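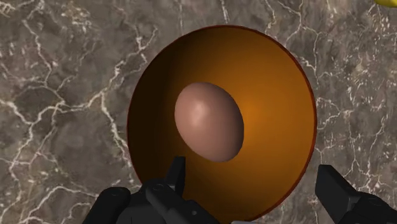
Robots in the Kitchen: Your Questions, My Answers

Hi, I'm Marichka Lysenko, and I run the prep side of things at Narkeria, the catering kitchen in Stetbridge. Ever since we started with the robot arms my inbox has been filling up with the same questions from staff, from their families, from customers, and once from my own dentist while his hands were in my mouth. So I wrote it all down. If yours isn't on the page, come find me at the pass before 2 p.m. (after that I'm on invoices and no fun at all).

Are you replacing the prep crew?

No. We were 27 people in the kitchen before the arms and we're 27 now. I asked for that in writing before I agreed to any of this, and I got it. What has changed is who does what in the mornings, and I won't pretend everybody loved that at first. A couple of people liked the quiet, repetitive start to the day and missed it when it went. We've kept one manual bench going for anyone who wants it, and it's usually taken!

So what do the arms do?

Fetching and placing, mostly. Eggs into bowls, bowls to the bench, bowls back again. They don't season, they don't taste, and they don't decide when something is done. If you've ever moved eggs one by one before sunrise with a stiff shoulder, you'll understand why I'm not heartbroken about handing that over.

Why do I keep hearing about a simulator?

Every new job gets practiced on a computer before it goes anywhere near our real counters. Tymofii Romaniuk, our automation tech, builds a virtual version of the task and lets the gripper have a go at it in there. We call the practice setup Bunix, and it lives on the big monitor in the back office. A dropped egg in Bunix costs nothing and there's no mop involved.

Our rule is 200 practice attempts before a job gets discussed for the floor. On the first egg job we got 187 clean ones, and I thought that was fantastic, I was ready to bring donuts. Tymofii said that was 13 broken eggs and went back to work on it. He was right (I brought the donuts anyway).

Why eggs?

Because they're awkward. They roll, they sit at funny angles, and the squeeze that's fine for a lemon is way too much for an egg. A curved bowl makes it harder again, as the fingers have to come down inside the rim without knocking it. We also go through an awful lot of eggs, so it was an obvious place to start.

Does the practice look like our real kitchen?

Close enough to be useful, but don't expect a portrait. The practice counter is a veined marble one and there's a big orange bowl, and believe me, if we had marble like that I'd be taking much better care of it. Our benches are steel and our bowls are whatever survived last year. Tymofii changes the colors and surfaces around on purpose so the arm doesn't get used to one look and then panic when somebody buys new bowls.

Do I need to know anything about computers?

Nope. I certainly didn't. You need to know how to start a job, how to pause it and how to hit the red stop button, and the last one takes two seconds to learn. The whole training is 5 short sessions, on paid time, during your normal shift. Bring coffee.

What if I see it doing something weird?

Stop it! Please don't stand there wondering whether it's your place to say something. Anyone on the floor can stop an arm, including the newest dishwasher, and you don't have to explain yourself first. Write a line in the notebook by the bench afterward. "Went too fast near the rim" is plenty. Tymofii reads the notebook every Thursday and tries to set up the same situation in Bunix so he can see what went wrong.

Some of our best fixes came out of that notebook. One of the cooks wrote that she always picks up an egg across the narrow part and asked why the gripper didn't. It does now.

Can I work next to it?

Yes, on your side of the yellow floor tape. When you need to reach across, pause the job first, even if it's only for a spoon. I'm a bit of a nag about this one and I plan to stay that way.

Is it faster than we are?

At moving one egg? Not even close. Any of my crew would beat it with a phone tucked under their chin. The difference is that it can start before we come in, so the first hour of the shift goes to sauces and dough instead of shuttling bowls.

Does my pay or my schedule change?

Pay hasn't gone down for anyone. Start times moved later for the early crew, which most people were thrilled about, though it did mess up one carpool and we had to swap a few shifts to sort it out. If a later start causes you trouble, tell me soon, as January is when I redraw the whole schedule.

Who owns the equipment?

It's leased from Hrytsenko, and they do the servicing. If a panel is open or there's a tag on the arm, leave it be and use the manual bench until the tag comes off.

What's next on the list?

Lids, probably. Tymofii wants to try stacking bowls with the lids on, and I want somebody, or something, to take over the onions. We're still arguing about it. If there's a job you hate doing, write it on the sheet taped inside the dry store door and sign your name so we can ask you how you do it.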